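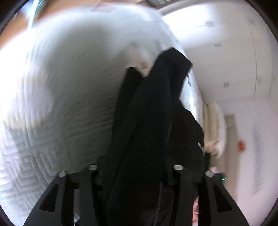
Page 1 of 3

Threads > Workshop > Grippers > Fingers, old v new

Right, gripper thread. I've spent most of February swapping fingers on the hand-held and I have opinions. Mostly about laundry. Bear with me.

Two sets on test. The Ponden ones, which are the black angular fingers up top with the slanted cutouts, and the Lemidden ones, which are softer, rounder and a good bit longer. Same handle, same camera, same trigger, same me.

The task is dull on purpose: pick up a garment, move it, let go of it where you meant to. I did 32 goes with each set, on black clothes and on bedding, because those are the two things our last lot of recordings handled worst.

Ponden first. 23 clean picks out of 32. They're stiff, so when you close on a fold you know you've closed on it – you can feel it right through the trigger. The tips are good at getting hold of one layer of hoodie and leaving the next one alone.

Lemidden got 21. So near enough the same, and I wouldn't buy either on the strength of two picks. The misses were very different though! The soft ones grab too much. You go for a sleeve and half the duvet comes along for the ride.

Now the camera, which is the bit I really wanted to moan about. We've got a very wide lens on the hand-held and I love it for knowing where I am in the room. Walls, ceiling, door, the lot. But a big white duvet close up bends like a funfair mirror, and if I swing my wrist at all the quilting goes to mush.

See how crisp the fingers are compared with everything behind them? They travel with the camera, so of course they stay sharp. Lovely picture of some fingers. Less lovely if you wanted to know where the edge of the blanket was.

Black cloth is the other headache. The folds do show up in decent light, but there's not a lot in there to track. A scrap of white lettering on the fabric is worth its weight in gold. Jolien Van Acker has started asking for clothes with print on them and I'm fully on her side.

Someone asked about the round silver caps on the fingers. I like them in view. They're bright, they're easy to pick out against black plastic, and I use them to judge by eye how far open I am. On the Lemidden set I've stuck on dots of white tape and they peel off, grr.

Eun-seong Han reckons I should shorten the exposure and put up with the grain before I blame the lens. Fair. I tried it one evening and the blur was much better, but the shadows on the black stuff closed right up. Going to try again at 11 in the morning with the blinds open.

Gijs Boersma wants to know about the Daltari controller. Not yet, sorry! It's on the bench, it powers up, and I've read over half the manual. The plan is the same fingers on the arm with the same clothes, and then I can stop guessing how much of this is down to my wrist.

For now the Ponden fingers are staying on. Slower down, wrist still before closing, then go. That alone rescued a few picks on the second day.

Next up is towels. If you've got a finger shape that's good on thick towelling, send me a drawing and I'll print it – replies are open.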